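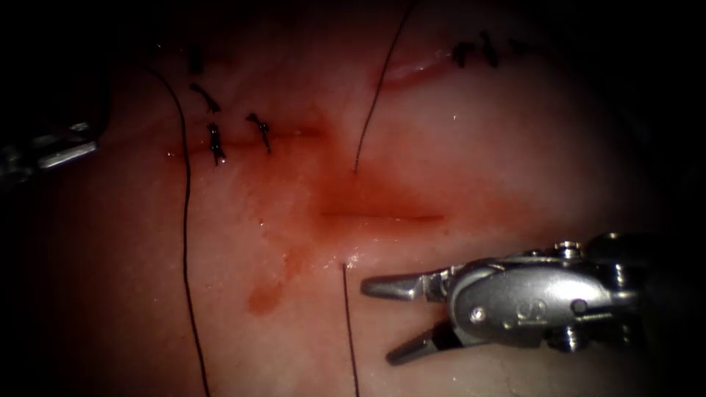

Suture

A suture is a thread used to hold the edges of a wound together while the body repairs itself. The word is used for the material, for a single stitch made with it, and for the whole line of stitches. In everyday English all of these are usually called "stitches". The person who closes the wound may be a surgeon, a dentist, a midwife, a nurse or a veterinarian, and the methods are in large part the same in all these professions.

Name

The word comes from the Latin sutura, a seam, which is formed from suere, to sew. In anatomy the same word means the joint between two bones of the skull, and in the study of insects it means a line where two hard plates meet. This article treats only the surgical meaning.

History

The closing of wounds with thread is very old. Eyed needles of bone are known from prehistoric times, but it is not certain that they were used on the body. Egyptian medical writings mention the drawing together of wounds, and the Indian text Sushruta Samhita describes needles of different shapes and threads made from hemp, bark fibre and hair. The same text speaks of large ants, whose jaws were made to bite across the edges of a wound of the bowel, after which the body of the ant was removed.

Galen, who treated gladiators in Pergamon, recommended silk where it could be obtained, and gut where it could not. Until the nineteenth century the greatest danger of a sutured wound was infection. Joseph Lister soaked his threads in carbolic acid, and later worked on catgut treated with chromic acid, which stayed in the tissue for a longer time before it was absorbed. Synthetic threads came into wide use in the twentieth century.

Materials

Threads are divided first into absorbable and non-absorbable. The absorbable kind is broken down by the body, either by enzymes or by the action of water, and does not need to be taken out. Catgut, made from the intestine of sheep or cattle and not from cats, is the oldest of this group. Polyglycolic acid and polydioxanone are newer members. Non-absorbable threads include silk, nylon, polypropylene and steel wire.

A second division is between the single filament and the braided thread. A single filament passes easily through tissue and gives bacteria few places to hide, but it is stiff and its knots can slip. A braided thread is softer in the hand and holds a knot well, although it drags more on the tissue.

Thickness is given by a system which often confuses the beginner. Size 0 is a fairly thick thread. Finer ones are written 2-0, 3-0 and so on, so that a higher first number means a thinner thread. The very fine sizes are used on the eye and on small vessels.

Needles

Most modern needles are curved and have no eye, the thread being fixed into the end by the maker. A needle with a round body pushes the fibres of the tissue apart and is preferred for bowel and vessels. A cutting needle has sharp edges and is suitable for skin, which is tougher. Curved needles are normally held in a needle holder and not in the fingers.

Techniques

In the interrupted suture every stitch is tied separately, so that if one of them fails the others remain. In the continuous suture one length of thread runs along the whole wound. It is quicker to place and it spreads the tension evenly, but a break at one point can loosen all of it. The mattress suture passes through the tissue twice and is chosen when the edges tend to turn inwards. The subcuticular suture lies just under the surface of the skin and leaves little mark.

The usual knot is the square knot, often with an additional turn in the first throw, when it is called the surgeon's knot. A stitch which is pulled too tight can cut off the blood supply of the edges and so delay the healing.

Removal

The time of removal depends on the part of the body. Stitches in the face are commonly taken out after a few days, those over a joint after two weeks or so. The thread is cut close to the skin on one side and drawn out from the other, in order that the part which lay outside is not pulled through the wound.

Alternatives

Small, clean wounds can be closed with adhesive strips or tissue glue. Metal staples are quick to place and are much used for long wounds of the skin and for the scalp. Special staplers also exist for bowel and lung.

See also

Catgut
Ligature
Needle holder
Surgical staple
Wound healing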